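Home Builds Grippers Downloads Contact

Centering the wrist view in Prilside

Run this in simulation before wiring the Nidbridge arm on the bench.

1. Load the die block and set the table to plain brown.
2. Open the jaws fully and lower to the pre-grasp height. Hold for 500 ms.
3. Check the gap on each side of the block. With the left finger close and the right one farther off, as below, the wrist needs a small shift – correct it before closing.
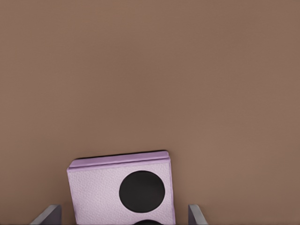
4. Match the yaw to the top rim, then close at 325 steps per second.
5. Save the offset to the arm profile.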